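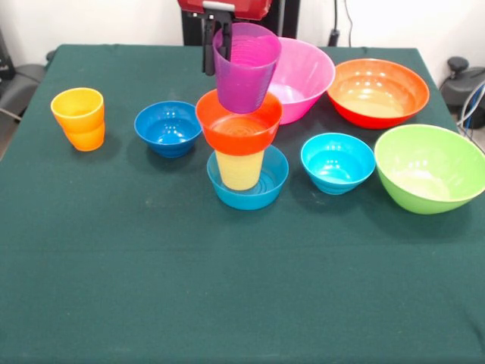
Ticket: Dishwasher stops mid-cycle, leaves water in the bottom, plastic stuff comes out gritty
Status: Open, then Solved (see the end)
Opened by: Ehsan Nouri
Machine: Hadholm built-in, 24 inch, bought secondhand with the house

Hi all! Long-time reader, first ticket. I'm going to dump everything I know in here and keep adding to it as I go, because the old threads that helped me most were the ones where somebody wrote down every dumb thing they tried.

So. Our Hadholm has been quitting partway through the Normal cycle. It fills, it washes, it makes the usual sloshing noises, and then somewhere past the halfway point it goes quiet and the little drain light blinks. Open the door and there's a puddle sitting in the bottom, gray and a bit greasy. The plates look okay from a distance but the plastic cups and bowls have a sandy film on them that you can feel with a fingernail. We have a LOT of plastic cups and bowls (kids), so this is most of my dishes we're talking about.

What I did before opening this ticket:

Turned it off at the breaker, waited, turned it back on. It ran one full cycle perfectly and I thought I was a genius. Next cycle, same puddle.

Cleaned the filter. It was gross but it wasn't blocked. Found a grape stem and a twist tie.

Ran it empty with a cup of vinegar on the top rack. Kitchen smelled like pickles, no change.

Switched detergent from the pods to powder. Film got slightly better, maybe? Could be wishful thinking.

The repair place in town (Horgan) said they could come out in two weeks and that if it's the control board I'd be better off buying new. The new one they'd put in is $1,490 installed. I would really like it to not be the control board.

Update 1

Thanks to whoever suggested checking the drain hose. I pulled off the kick plate and got a flashlight in there. The hose comes out the back, drops down along the floor, and then goes up to the sink. The instructions want it to go up high under the counter before it comes down to the disposal, and mine had slid off its hook and was just lying there like a garden hose. I hooked it back up with a zip tie.

Ran Normal with a full load. It stopped again, but much later, and the puddle was smaller. Water in the bottom was cleaner too. So I think the low hose was letting sink water run back in, which explains the gray and the grease. One problem down, I hope. The blinking light is still with me.

Also, a question for people who know this brand: is the drain supposed to sound like it's gargling? Mine gargles for a few seconds, stops, hums, then gargles again. I have no idea what normal is. I've never lived with a different dishwasher that I paid attention to.

Update 2

Okay, the gargling was a clue. User bluekettle told me the hum with no gargle means the pump motor is turning but not moving water, or it's trying to turn and can't. They said to get the water out and look under the pump cover, inside the filter well.

Breaker off again. I bailed with a measuring cup and then a sponge and then an old towel, and I would recommend starting with the towel. There's one screw on the pump cover and it's a star shape, so of course I had every kind of screwdriver except that one. Drove to the hardware store. Came back with the wrong size. Drove to the hardware store.

Under the cover is a little plastic wheel with paddles. It should turn in small clicks when you push it with your finger. Mine turned about halfway and then stuck. I poked around with tweezers and pulled out a curved sliver of clear plastic, pretty sure it's from the lid of a takeout container, wedged right down beside the wheel. It's thinner than a fingernail clipping and I can't believe it was holding the whole kitchen hostage. After that the wheel turned all the way.

Put it back together, ran Rinse Only. Drained all the way, no blinking. Ran Normal with a real load. Drained all the way, no blinking!! I stood there and watched the timer like it was a ball game.

Update 3 (Sunday, January 30, 2022)

The stopping is fixed as far as I can tell, every cycle this week has finished. The film on the plastic is not fixed, so I'm leaving the ticket open for that part.

I got one of those paper test strips for water and ours came out in the 200 range, which the chart on the packet calls hard. There's a salt compartment in the bottom of the Hadholm that I had honestly taken for some kind of second drain. It was bone dry. No telling how long it's been like that, the last owners left us the manual but it's for the stove.

Filled it with the coarse dishwasher salt (NOT table salt, three separate people yelled at me about that, thank you). You're supposed to top it up with water the first time and it overflows a little, and you're supposed to run a cycle right away so the spilled salt doesn't sit on the metal. Then there's a setting for how hard your water is. Hold the Start button until the display blinks, then press it again to step through the levels. Mine was on the lowest. I put it one below the highest.

I also filled the rinse aid with the Vakano stuff, since it was on the shelf next to the salt. No opinion on the brand yet.

Things I changed in how we load it, from your comments:

Plastic on the top rack only, tipped so the bottoms don't hold a pool.

No cups nested inside each other. I caught the kids doing this to make room and I have done it myself.

Scrape, don't rinse. I'm still suspicious of this one but I'm trying it.

Update 4

12 loads since the salt. The film is gone from anything new, and the older cups needed one soak in warm water and citric acid to get the crust off. A couple of bowls are still cloudy, and bluekettle says that's scratching and it won't ever wash off. Fine by me.

I canceled the Horgan visit. Total spend was a screwdriver, another screwdriver, a zip tie, salt, test strips and rinse aid.

Marking this Solved. If the light comes back I'll reopen it. Oh, and for the person who asked about part numbers: I didn't replace anything, but the sticker you want is on the left edge of the door, and it's easier to read if you take a picture of it with your phone and zoom in.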